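Notes From a Month of Collecting Grasps

I have been putting off writing this up, mostly because the spreadsheet was a mess until last night. It is cleaned up now, so this is where the Gestum set stands.

The short version is that I have 3,580 usable recordings, all made by hand with the gripper tool and no arm involved. The goal is still a pick-and-place policy that copes with ordinary household stuff in ordinary rooms. My first set, Vesel, was recorded on one clean table under one lamp, and the policy trained on it did fine on that table and badly everywhere else. It would reach for the right spot, then hesitate as soon as there was a patterned cloth anywhere in view.

So for Gestum I made a rule that nothing gets tidied. Whatever is in the room stays in the room. I move the target and the container, check that the camera is seated, and start.

How a session goes

A session is 30 recordings of one task with one object. Before each one I put the object down somewhere new and turn it a bit. Then I pick it up, carry it over, let go, and back the jaws away. I try to keep the same speed throughout, and that is harder than it sounds by the end of a session. My wrist starts taking shortcuts. I now stop for a drink halfway through and the second half looks a lot more like the first.

Bucket drops have been the most useful task so far. The opening is wide, so it is easy to succeed, and I can concentrate on varying the approach.
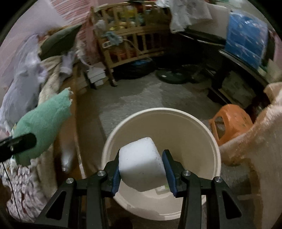 What I throw out

Out of the last batch I dropped 82 recordings. Most of them were tracking problems. If I swing the tool too fast near a plain wall, the position estimate jumps and the rest of the recording is no good. A few were my own fault: I had pressed record late, or I squeezed twice on the way up and taught it a pointless little hiccup.

Failed grasps are a separate question. If I miss, reopen and get the object on the second try, I keep it and tag it as a recovery. If the object ends up on the floor and I have to fetch it with my other hand, it goes.

Light, rough things are worth more of your time than I expected. They are easy to hold and easy to let go of too early – you open the jaws a little and the thing is gone before you meant it. I have started pausing over the container for a moment before release, so there is a clear point in the recording where the motion stops and the opening begins.

Labels

I changed the labels again, sorry to anyone who pulled the earlier version. There used to be 14 task names and several of them meant the same thing. "Put in bucket" and "drop in bucket" are now one task. The old names are still in a separate column if you need to match them up.

What's next

I want more low viewpoints, more evening light, and a lot more containers with narrow openings. After that I will train on the full set and run it against the Vesel policy in a room neither of them has seen. The comparison should be done by July if the training machine behaves. I still need to write the loader notes for the new columns, and I'll put those in the same folder as the data.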